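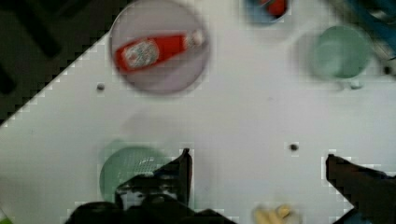 Inna Skoryk

Automation for People Who Have to Buy It
Handout to go with the lecture: Judging a tabletop arm kit before you sign anything

Hello again, and thank you to everybody who stayed behind last time with questions (I did read the notes you left on the desk, and several of them have found their way into these pages). I promised you a proper written version of the talk on the Plendero kit, with the bits I rushed at the end put back in, so please forgive the length. Bring it with you to the practical if you can, and scribble all over it.

We're going to treat the Plendero as a customer would. Most of you will never design a gripper, but a good many of you will one day be asked by a manager whether a thing like this is worth having, and you'll be given a glossy leaflet and a fortnight to make up your mind. I should like you to have something better than the leaflet to go on.

What comes in the kit

Skevley, who make it, sell the Plendero as a complete tabletop package. You get the arm, a gripper with two fingers, a small camera that rides at the wrist, a second camera to be fixed over the table, and a year's use of the Zitinon software, which records what the cameras see alongside what the arm is doing. The table itself you find yourself, and do budget for it! A wobbly table will spoil everything that follows and you'll blame the arm for weeks.

The usual supplier for colleges is Magnusson, and the education price includes a visit to set things up. After the first year the Zitinon licence has to be renewed at more than 1000 pounds. That figure is in the quotation, but it's on the back page with the delivery terms, and when I gave last year's group the quotation to read, hardly a soul got that far. Please read back pages. It's dull advice and it will save you more money than anything clever I say this term.

Payload is given as 400 grams at full stretch. That is plenty for toy food and light plastic ware. It isn't enough for a full bottle of anything much, so if your employer wants real jars moved from one shelf to another, you can stop reading the leaflet at that line and put the kettle on.

What the wrist camera is good for

I spent rather a long time on this in the lecture and I make no apology, as it's the part of the kit that people understand least. When you watch an arm at work from across the room you naturally suppose that it sees what you see. A camera down at the wrist has a very different idea of the world. It's wonderfully close to the thing about to be picked up, and the fingers themselves are in view, so you can judge the gap between them and the object. What you lose is any sense of where you are. Go low over something large and the whole view fills up with it, and a person shown only that view may struggle to say what they're looking at or which way round it is.

Shiny and see-through things deserve a warning too. Glare slides across a curved surface as the arm moves, and the arm's own shadow falls wherever it pleases. Holes can look dark in one part of a surface and bright in another, depending on what the light is doing behind them. To you and me they're plainly all holes. To a piece of software which has only met the dark sort, the bright ones could be anything at all, spots of paint or grains of rice.

So when you're reviewing a kit like this one, ask to look through the wrist camera yourself. Ask the person demonstrating to bring the fingers down slowly over something awkward, and then to stop and let you look for as long as you like. A decent demonstrator will be glad you asked.

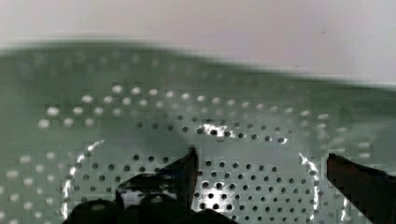
How to run a fair trial

A trial is only worth the afternoon you give it if you settle the rules beforehand. I've seen very sensible people (myself among them, in my first job) get carried along by a smooth demonstration and write "works well" in a notebook, and then have no idea a month later what they meant by it.

1. Write down the task in one plain sentence before the arm is switched on. "Pick up the banana and put it on the plate" will do nicely. "Tidy the table" won't, as you'll argue all day about what tidy means.

2. Decide what counts as a success. Does the banana have to lie wholly on the plate? May it be dropped from a height? If the arm gets it at the second try, is that a pass or half a pass? I don't mind which you choose so long as it's chosen early.

3. Let somebody other than the demonstrator lay out the objects. Everybody has favourite positions, and a person who has run the same demonstration all week will put things in the easy places without meaning to.

4. Move things between attempts. Turn them round and swap neighbours over.

5. Keep the failures. Zitinon has a button for discarding an attempt, and the temptation to press it is dreadful. Leave it alone during a trial. A failed grasp tells you far more about the kit than another tidy one.

6. Save both camera views for every attempt, and check on the first one that they have really been saved. Yes, I learnt this the hard way, and yes, it was a whole morning's work.

For the practical, each group will make 11 attempts at its chosen task. It's a small number and you mustn't draw grand conclusions from it. Skevley's own leaflet speaks of tests with 1000 attempts, and I'd like you to think about what you would need to know about those attempts before you were impressed by them. Were they all with the same object? Who laid them out? Were any thrown away?

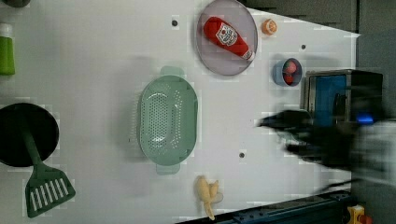 Choosing the objects is the part of a Plendero trial where a buyer has the most say, and in my experience the part most often left to chance. The leaflet tells you that the kit handles "everyday kitchen items", which is a phrase wide enough to drive a bus through. What you want is a table with some easy things, some awkward things, and some things that get in each other's way. Kitchen toys are very good value for this, being light and easily replaced. Think about the red ketchup bottle lying across the plate, for instance. On a bare table the fingers could come at a bottle like that from any side they fancied, but with a plate under it there's a rim to be mindful of, and a careless approach could catch the plate and carry the pair of them off together. A strawberry sitting down inside a cup asks a different question again, as the fingers need room to open before they can close on anything. The colander has a handle at each end, so you might ask which of the two the arm goes for and whether it chooses the same one every time. If you're stuck for a task, start with one of those and write your plain sentence around it.

Do please resist the urge to make everything hard. One group last September built such a cruel heap of crockery that the arm failed at every go, and by the end all they'd found out was that they could defeat it. A mixture is what you're after, so that you can see where the line falls between what the kit does comfortably and what it can't manage.

The overhead view comes into its own at this stage. It gives you the whole layout in one go, so you can compare one attempt with the next and see what was where. Its weak point is that the arm gets in the way of it, and usually at the very moment you'd most like to see. The gripper swings across, everything under it is hidden, and if it's moving at any speed you get a dark smear where the fingers ought to be. I asked Skevley's people about this by telephone, and they were very pleasant about it and suggested slowing the arm down.

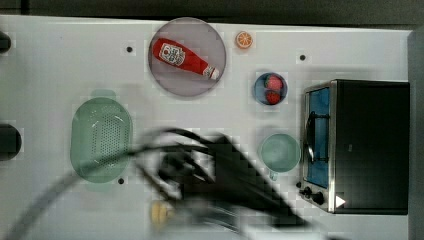
Slowing down does help, I grant them that, but it's a costly cure. A trial run at half speed takes twice as long, and if your employer will be running the kit at full speed then it's the full-speed recordings you need to judge. What I'd suggest is to do your attempts at the working speed and then repeat two or three of them slowly, marked clearly as slow ones in your notes, for looking at afterwards. When the overhead picture is blocked, go to the wrist camera for the same moment. Between the two you can nearly always work out what happened, and where you can't, write "couldn't tell". I shall never take a mark off for it.

My own view of the Plendero, as several of you asked me straight out

I like it. The arm is quiet, the fingers are easy to change, and the printed guide was clearly written by someone who had used the thing. For teaching I'd buy it again. For a small firm wanting a machine to earn its keep from the first week, I'd be a good deal more careful, partly on account of the payload and partly that licence on the back page. I also find the Zitinon screens fussy. There are too many little panels, and the one telling you that recording has stopped is far too easy to miss.

You may well disagree, and I'd enjoy reading why.

What to hand in

Two sides of paper per group: your plain sentence, your rule for success, your table of attempts with nothing left out, and a recommendation addressed to a manager who hasn't been to any of these lectures. Say what you'd want Magnusson to confirm in writing before an order went in. Handwriting is fine if I can read it.

Share 400
Comments 11

Home | Course notes | Timetable | Reading | Contact

Related handouts
Reading a quotation from front to back
Grippers, suction cups and other ways of holding on
Where to put the second camera
Writing a recommendation a busy person will finish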